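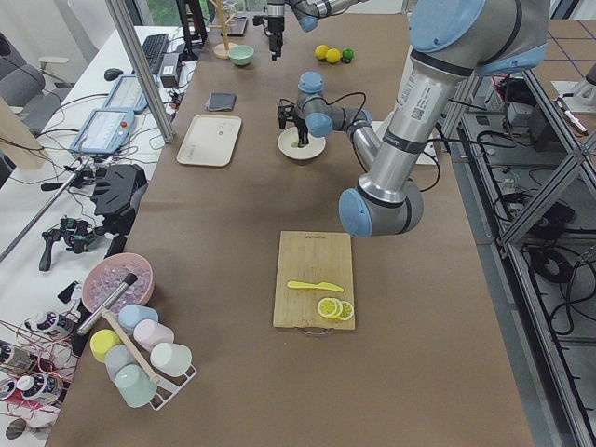
The Giltent finger kit started because I got fed up with printing a new set of gripper fingers every time I changed my mind about what to pick up. I build these in a shared workshop, at the end of a long bench, and whatever I sell on this page has been through the drinks setup first. It's a good mix for fingers, that setup - little toy lemons and a lime, a row of pastel cups in a wire rack, bowls in a few sizes, a yellow plastic knife lying flat on a bamboo board. The knife is the one I care about most. A round lemon will forgive nearly any finger you point at it, but a thin handle flat on a board needs a tip that can get right down low without the knuckles fouling first. I also keep brown paper over the whole table, and I'd recommend it to anybody (cheap, easy on the eyes, and you can scribble your bowl positions straight onto it!).

What you get

One pair of fingers, one adaptor plate, the bolts, and 3 pairs of slip-on tips: flat, grooved and a narrow one I call the beak. The tips are a soft rubbery print in black or grey. The fingers themselves are stiff nylon and weigh 80 grams the pair with the flat tips on. Opening is set by your own gripper, so have a look at its travel before you order.

Fitting

Ten minutes with a hex key if your gripper has the Tasteck bolt pattern. If it's the older Cruickshank pattern, tell me in the order notes and I'll swap the plate at no charge. Anything else, send me a drawing or a photo with a ruler in it and I'll see what I can do. Do the bolts up snug, run the gripper open and shut slowly a few times, then nip them up again.

Wear

I got around 2000 closes out of my first grooved tips before the edge went shiny. The beak wears faster. Spare tips come in bags of two pairs, any colour as long as it's one of the two I've got.

Wanda Tokarz has put a set on her Cirmont arm at home and asked for a longer beak for reaching into tall cups, so that's on the way, hopefully in May. She's also talked me into rounding off the back corners, and they do look nicer.

Ordering

I print in small batches and post them in a padded bag. If the colour you want is out of stock, email me and I'll put your name on the next lot. No bulk pricing yet - I only have the one printer and it's flat out as it is.

Cheers,
Habibur Munshi

Page updated 26/03/2024

Search this shop Enter keyword Go

Contact | © Giltent | Back to top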